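Town library to open tool and toy lending room in May

Mendes residents will be able to borrow drills, sewing machines, puzzles and building toys from the public library starting in May, when a lending room opens on the ground floor of the old Sundar shoe store.

The room will start out with 127 items, most of them donated over the winter. Any cardholder can take home up to two at a time for three weeks. There is no charge, but late returns of power tools will cost a dollar a day.

"People kept asking at the front desk if we had anything besides books," said library director Marloes De Smet. "We had a sewing machine in the back office, so we lent that out, and it was gone all year."

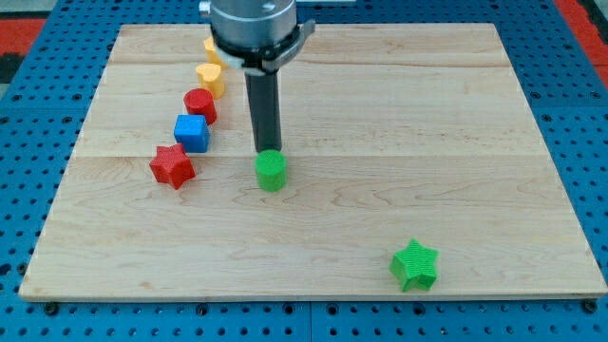

Colored plastic blocks on a wooden board.

The library board approved the plan in a 5-1 vote. It sets aside $2,000 for shelving and repairs in the first year. Peraseo, the hardware store on Canal Street, has agreed to sharpen blades and test cords before tools go back on the shelf.

The one vote against came from Ildikó Szűcs, who said she supports the idea but wanted a clearer answer on insurance. Borrowers will sign a form accepting responsibility for their own use of the tools, and anyone under 18 will need a parent's signature for anything with a motor.
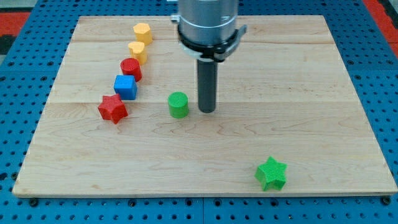
Reservations will go through the same online catalog used for books. Toys with small parts will be checked in by hand at the desk, and families will not be billed for a missing piece or two, De Smet said. A whole missing set will be charged at replacement cost.

The lending room will be open from 3 to 7 p.m. on weekdays. Parking is limited to 90 minutes on the street, and the lot behind the building is open to the public after 5 p.m. Donations of working items can be dropped off at the main library, but car seats, ladders and gas-powered equipment will not be accepted.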